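Tablecloth

A tablecloth is a piece of fabric or other flexible material used to cover a table. It may be laid for meals, for display, for ceremony, or to protect the surface underneath from scratches, heat and spills. Most tablecloths are rectangular, square, round or oval, and are cut to match the shape of the table with extra material on each side.

Terms

The part of the cloth that hangs past the edge of the table is called the drop or overhang. A narrow strip laid down the middle of the table is a runner. A small square placed over a larger cloth, usually at an angle, is a topper or overlay. A thick layer of felt or padded cotton under the cloth is known as a silence cloth, a name that comes from its use in muffling plates and cutlery.

History

Cloths for dining tables were in use in the Roman world and became common in wealthy European households during the Middle Ages. Early examples were mostly plain linen. In large halls the table was often a set of boards on trestles, put up for the meal and taken down afterward, and the cloth hid the rough wood. Diners sometimes wiped their hands on the hanging edge before separate napkins came into general use.

Linen damask, a fabric with a pattern woven into it in the same color as the ground, spread through northern Europe from the late Middle Ages onward. Fine sets were listed in wills and household inventories and were passed down for generations. Power looms and cheaper cotton in the 19th century brought tablecloths within reach of most families. Oilcloth, which could be wiped clean, became a common kitchen covering in the same period, and vinyl largely took its place after the middle of the 20th century.

Materials

Linen is strong, absorbs liquid well and becomes softer with washing, but it wrinkles easily. Cotton is cheaper and easier to iron. Polyester and polyester blends hold their color through many washes and dry quickly, and for this reason they are widely used by hotels and rental firms. Lace and crochet cloths are mainly decorative and are often laid over a solid color. Paper and thin plastic covers are sold for single use.

Sizes

The usual drop for everyday meals is 8 inches on each side. Formal tables take a longer drop, commonly up to 18 inches, and buffet or display tables are often covered to the floor. To find the size needed, the length and width of the table are measured and twice the drop is added to each figure. For a round table, twice the drop is added to the diameter. Cloths made of natural fiber may shrink in the first wash, and many makers add a small allowance.

Rental and trade use

Restaurants and banquet halls commonly rent their linen under contract. The supplier collects used cloths, washes and presses them, and returns them folded. The Windton banquet hall, a mid-sized venue, lists 258 cloths in its regular stock - most of them white - and orders more in December. The Stergiou laundry, which serves Windton and several smaller customers, handled 2395 tablecloths in its busiest month. Cloths that no longer meet the standard for dining are cut down into napkins or sold as rags.

Care and storage

Stains are easier to remove when treated soon. Wine, coffee and fruit stains are usually rinsed in cold water before washing, while grease calls for dish soap or another detergent. Yellow marks on stored white linen can come from traces of food or starch left in the fabric. Chlorine bleach may weaken linen and can make some finishes turn yellow.

Folding leaves creases, which grow sharper if the cloth is kept under weight. They can be pressed out with a steam iron while the fabric is slightly damp. Large cloths are sometimes rolled on a tube for storage, and antique pieces are wrapped in acid-free tissue.

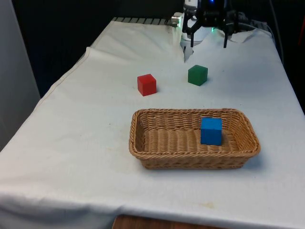 Sulastri Wattimena argues in her handbook Vestura that the advice to roll every good cloth is overstated. Household linen that is washed and used often, she writes, comes to no harm from folding - "provided the folds are moved each time it goes back in the drawer." She reserves rolling for old damask and for anything with metal thread.

See also

Napkin
Place mat
Table runner
Table setting
Damask
Oilcloth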